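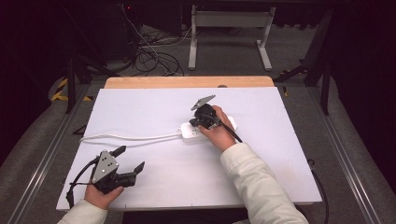

Figure 7. Collecting a demonstration on the power strip task with two hand-held grippers. The right gripper is over the strip; the left gripper is held open at the side of the board.

4.3 Power Strip Task

The third task in the Sarau set uses a white power strip placed on the white board. The strip has a row of round buttons with a matching row of outlets beside it. The robot has to bring one gripper above the strip, close the fingers, and press the button farthest from the cable with the closed fingertips. It may use the other gripper to keep the strip from sliding. No plug is inserted in this version of the task.

We chose the strip after early tests with a box of larger switches, which every policy we trained could press. The strip is harder in two ways. Its body is close in color to the board, so the edges are weak in the camera views. It is also light enough to move when pushed from the side, and the power cable pulls on it when it moves. A policy that drifts sideways before pressing will shift the strip and then miss.

Demonstrations were recorded at our site in Droranville in October. Seven operators took part. Each held one gripper in each hand and worked standing at the table, with a camera view from the head and a close view from each gripper. Operators were told which button to press and were asked to finish with the fingers clear of the strip. They were not told how to approach it or when to use the left hand. The strip was turned and moved on the board between takes, and the cable was left to fall where it fell.

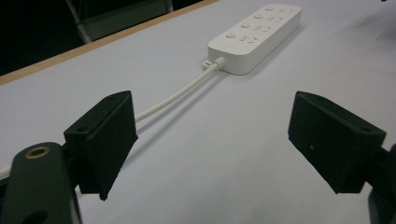

A take starts when both grippers are open and away from the strip, and ends when both have returned to that state. We did not trim pauses. Some operators stopped above the strip for a moment before coming down, and we kept these takes, although they give the policy a stretch of frames in which almost nothing changes. In Section 5 we look at what happens when such frames are removed.

The full Sarau set holds 1000 takes over all tasks. Of these, 70 are for the power strip. A take was thrown out if the tracking of either gripper was lost or if the wrong button was pressed. Takes in which the operator pressed once, missed, and pressed again were kept and marked as corrected. We treat them as ordinary data in the main results.

For comparison, we also collected a smaller set by remote control at the Villanueva site. There the operator sat at a desk and moved the robot arms through a pair of Cendell controllers while watching the camera views on a screen. The task and the strip model were the same. Takes made this way were slower, and operators reported that the last part of the motion was the hardest to judge. With a hand-held gripper, a person can look straight at the strip and can feel contact through the handle. By remote control, contact had to be read from the picture.
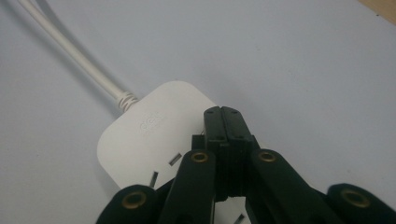 Finger closing needs some care in this task. The width of the finger opening is recorded along with the pose, and the policy predicts both. Operators differed in when they closed the fingers: several did so early, well above the strip, and others waited until the tips were nearly at the surface. The second habit is a problem for the robot arm, as a small height error then brings open fingers down on either side of the intended button. We did not correct operators for this during collection. A version of the policy trained only on early-closing takes is reported as a separate row in the results.

The closed fingertips also hide part of the strip from the gripper camera at the moment of pressing. The button being pressed may be out of sight from that view, and the policy has to rely on what it saw on the way down or on the other cameras. We tested the policy with and without the head view to see how much this matters. Removing it led to more presses on the neighboring button, mainly when the strip lay at a steep angle to the edge of the board.

We ran 22 trials for each policy on the robot. The strip was placed by hand at marked positions, and the marks were covered before the trial began. A trial counted as a success if the correct button changed state and the strip was still fully on the board at the end. Trials in which the arm hit the cable were not stopped unless the force limit was reached - this happened only with the policy trained on remote control data. Success rates for the task are given together with those of the other tasks in Section 5, and the failed trials are sorted by type in the appendix.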